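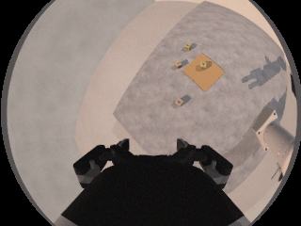

Mottled greyish-green floor with a pale pinkish-beige next to it

Green floor paint in a sunroom, yes or no?

matumley_mom
18 April 2020
Hi all! I have 300 square feet of tired concrete in the sunroom and more free evenings than I know what to do with, so I'm finally painting it. I keep coming back to a soft grey-green with beige trim, but my sister says it'll feel like a dentist's office (she says that about most things, bless her). Has anyone lived with a green floor?

Palesa Mathebula
Oh, do it! Ours has been green for 18 years and I still love walking in there with my coffee. It hides dust so much better than the cream we had before, and the geraniums look wonderful against it.

gunawan_porch
I'll be the grump, sorry. Green went murky on us every winter, and we were back to plain tan by June. North-facing room, though, so take that for what it's worth.

Palesa Mathebula
Ours faces north too! Maybe you went too dark?

gunawan_porch
Could be. I still say tan is kinder on a cloudy day.

matumley_mom
Thank you both, you're so kind to write all this. Mine faces west, so I'll paint a big piece of cardboard first and leave it by the door for a week. Does the Bumen primer need sanding between coats?

Palesa Mathebula
Just a light one, and sweep well after.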